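The Ponley Desk Reader, Second Edition
Reviewed by Catarina Godinho

Any book that promises to teach you how to read the news from a closed country ought to be read with one eyebrow up. The Ponley Desk Reader makes that promise on its cover and again on page 2. It is a boxed kit: a paperback handbook, a deck of source cards, and a year of access to a searchable archive of state media broadcasts, translated by machine and, in places, by people. Ponley sells it to journalism schools and to the sort of reader who follows sanctions news on a Sunday morning. I am both, since I teach one class and can't leave the subject alone.

Start with the archive, as that is what you are paying for. The sales page says 3,184 broadcasts. I have no quarrel with the figure. My quarrel is with what counts as a broadcast. Search for a harvest report and you get the evening bulletin, the same bulletin rerun the next morning, and a shorter cut of it for overseas listeners, all logged as separate items. A student who sees three hits will write that the state "repeatedly stressed" the harvest. It said so once and replayed the tape.

The translations are uneven. I asked Seon-mi Geum, who has done this work for a living, to check a handful against the audio. She was polite about most of them. She was less polite about the honorifics, which the software flattens into "the leader" whether the speaker means the living one or a dead one. For a reader trying to work out who is in favor, that is a serious hole. The handbook mentions it in a footnote. It should be on the login screen.

Now the handbook. Its early chapters are good, and I'll say so plainly. The section on how a single anonymous source becomes five headlines follows one purge rumor from a radio station abroad through wire copy and tabloids and back to the radio station, which then cites the tabloids as confirmation. I have assigned it already and will again.

After that it gets too pleased with itself. Chapter 6 offers a scoring method for rumors: points for a named source, points for a satellite photo, points off if the story is funny. Add them up and you have a "confidence number." Confidence in what? Two of my students scored the same defector interview and landed at opposite ends of the scale, each sure of the arithmetic. 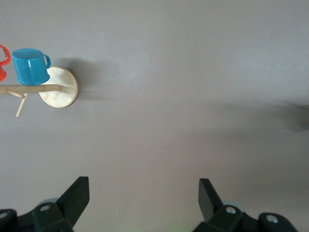
The source cards suffer from the same itch to turn judgment into a game. Each one gives a type of source (trader, diplomat, border broker, tourist) and lists its usual blind spots. Fine as a prompt for class discussion. But the tourist card says visitors "see only what they are shown," and the trader card has no such warning, as though traders roamed wherever they liked.

Price matters too. Access lapses after a year, and renewal costs nearly as much as the box. Calimlim's older reader has no archive and a dull cover, but you own it, and its chapter on famine reporting is better than anything Ponley prints on the subject.

Buy the handbook used if you can find one, read through Chapter 5, and leave the confidence numbers alone. Schools with money might try the archive for one term. Ask first whether the duplicates have been cleaned out. I wrote to Ponley in August to ask and was told it was "on the roadmap."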